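**Relatório de progresso – Programa de Apoio Domiciliário de Sornisitz**
Período: abril a junho
Preparado por: Ibsa Tamiru
Para: Fundo Hegazy

### Atividade

No trimestre fizemos 212 visitas a pessoas idosas que vivem sozinhas. A equipa manteve-se com seis visitadores, dois deles a tempo parcial. O percurso de Altetti passou a ser feito de manhã, a pedido das famílias, e as faltas diminuíram.

A formação inicial ficou concluída em maio. Cường Tiêu deu os módulos de alimentação e de arrumação da cozinha, e Hatem Slaoui o de medicação. Falta ainda o módulo de primeiros socorros, adiado por doença da formadora.

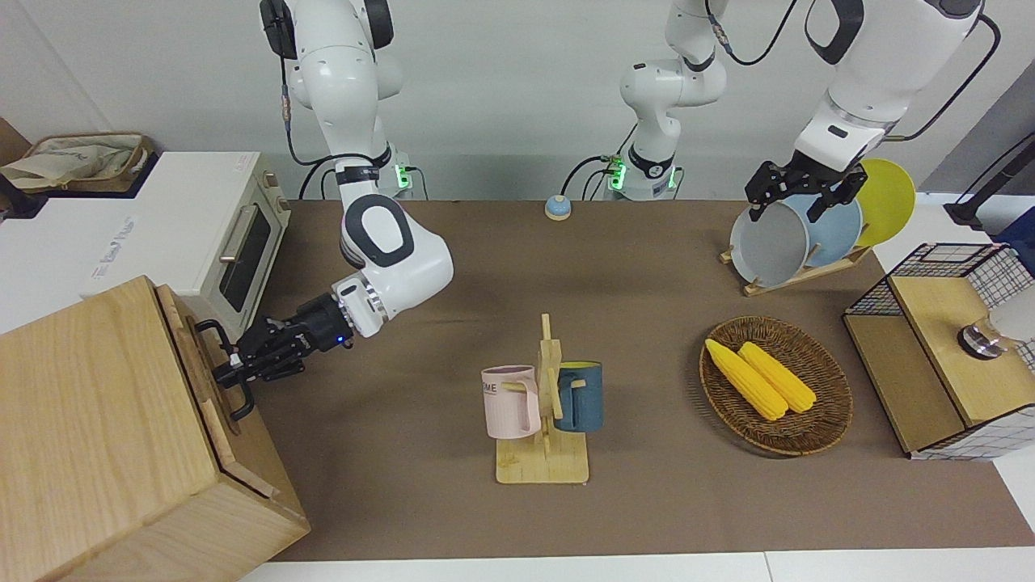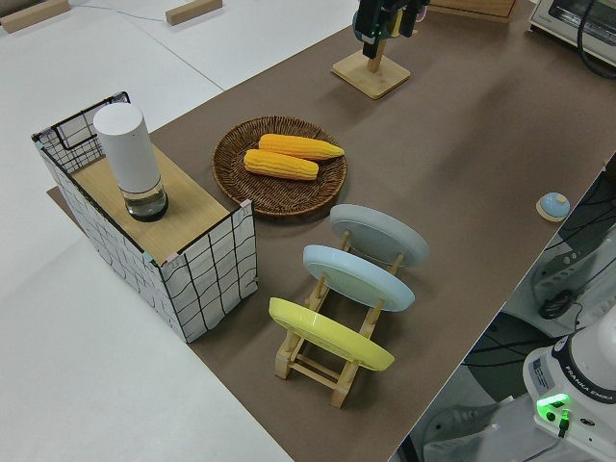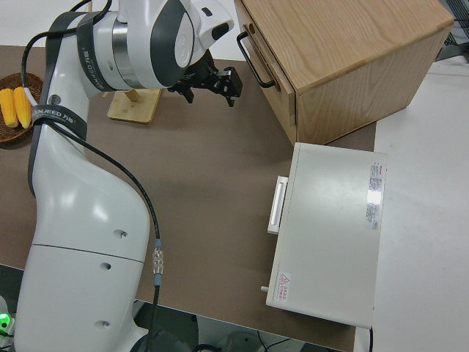 ### Despesa

Está executada 80% da verba de transportes, acima do previsto para esta altura do ano. O aumento vem quase todo do combustível e do aluguer da segunda viatura, que só estava orçamentado a partir do outono. Pedimos autorização para transferir para esta rubrica o saldo de material de escritório – a tabela segue em anexo.

As restantes rubricas estão dentro do plano. O seguro da equipa foi renovado sem alteração de preço.

### Dificuldades

A lista de espera em Flundidia continua sem resposta. O centro de saúde encaminha os pedidos em papel e alguns chegam-nos com semanas de atraso. Mohcine Nasr reuniu com a direção do centro em junho e ficou combinado o envio por correio eletrónico, ainda sem data de arranque.

### Próximo trimestre

- Módulo de primeiros socorros para toda a equipa
- Abertura do percurso de Flundidia, com duas visitas semanais por pessoa
- Inquérito de satisfação às famílias, a cargo de Sherif Slaoui

O inquérito será feito por telefone. Enviaremos o guião ao Fundo antes das primeiras chamadas, para comentários.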